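### 4.2 Shared writing surfaces and what gets left on them

The second part of the study looked at how teams in open-plan offices use whiteboards when no meeting is under way. Earlier work has mostly treated the board as a meeting tool. We were more interested in the hours in between, when a board holds notes, sketches and reminders that people walk past on their way to something else.

We visited 3 workplaces, referred to by the names Orora, Stastmont and Adams. Each had at least one large board in a shared area. At Orora the board was beside the kitchen, at Stastmont it was in a corridor, and at Adams it stood at the end of a row of desks. Staff were told about the study by email and could ask to have their comments left out. In total, 40 people agreed to a short interview and 35 completed it.

Content was sorted into work in progress, notices, and marks with no stated purpose. The last group covered doodles, games and running jokes. It was the hardest to code, as a drawing that looks idle to a visitor can be a reminder to the person who drew it. Where the two coders disagreed, we went back to the staff and asked.

Magnets were recorded separately. At Stastmont they held up rosters and takeaway menus, while at Adams colour was used to show who had claimed a job. The Adams scheme had never been written down, and new staff learned it by asking.

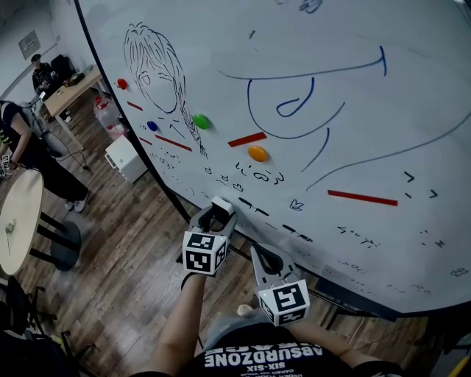 *Figure 3. Marker drawings and coloured magnets on a large curved whiteboard.*

Kagiso Rampersad objected to the word "idle" in our draft coding sheet, saying that the drawings were the reason most people stopped at the board in the first place, and that the notices were read only once they had stopped. Two other interviewees made much the same point. We changed the label to "unassigned" and recoded the earlier material.

Erasing was a touchy subject at all of the sites. Most people said they would wipe a notice that was plainly out of date, but very few would wipe a drawing, even one that had been up since August. At Orora a corner of the board had filled up in this way and was no longer used for work. Staff there described the corner fondly, though several also complained of having nowhere to write.

The interview notes and coded entries were stored in Stesus and checked against the site diaries before analysis. Section 4.3 deals with the placement of boards and the effect of foot traffic on how often they were used.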